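The case for carrying less

When I moved to Hellstead I had a job 6 miles from my flat and no car, and for the first year I carried everything I might need on my back. I had a laptop, lunch, a spare jumper, an umbrella, two books and a pair of shoes for indoors. By March my left shoulder hurt enough that I went to see a physiotherapist, Kylie Doolan, who asked me to put the bag on her scales before she looked at the shoulder. It weighed 13 kilos. She told me to come back when it weighed half that.

I think most of us who travel to work on foot or by bus carry far too much, and I think our employers and our towns have more to do with it than we do.

Take the office first. At Staten, where I worked until last year, the lockers were taken out to make room for more desks. There were 58 of us on the floor, and after that every one of us took home what we used to leave behind. The firm called this flexible working. What it meant was that the cost of storage had moved from the building to our backs. My colleague Yasir Khattak kept his shoes in a carrier bag under the desk until he was asked to stop.

Schools are the same. My niece carries all her books all day, every day, between buildings, and her school says it has no room for lockers. It did find room for a second reception area. I don't believe the decision was made by anyone who had tried walking a mile and a half with the books.

Towns could help too. Hellstead station had a left luggage counter when my parents were young. It is a shop now. The council spent £3,520 on a study into why people don't stay in the centre after work, and the report doesn't mention bags once. I don't want to sit through a film or have a meal with a rucksack between my feet, so I go home. I suspect plenty of other people do too.

The usual answer is that people should pack better. I have tried, and it helps up to a point. I left the second book at home and bought a lighter umbrella. But a laptop weighs what it weighs, and it rains in the afternoon whether or not the forecast said so.

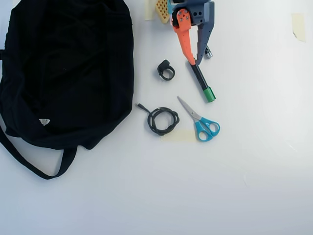
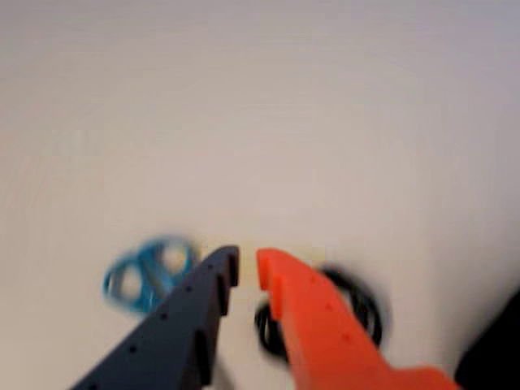 Kylie's advice was to empty the bag every evening and put back only what the next day called for. I did this for a month and it was the most useful thing I learned, mainly for what it showed me about the bag itself. A big black bag laid flat on a white table takes up a lot of room, and on my back I had never noticed the size of it. Small things get scattered beside it and most of them don't go back in. I got down to seven kilos that way. The rest was work's, and it would have stayed at work if there had been a cupboard to put it in.

My new employer has lockers. They are old and mine sticks, and I would not swap it for a better chair. If you are choosing between two jobs, ask about the lockers before you ask about the coffee.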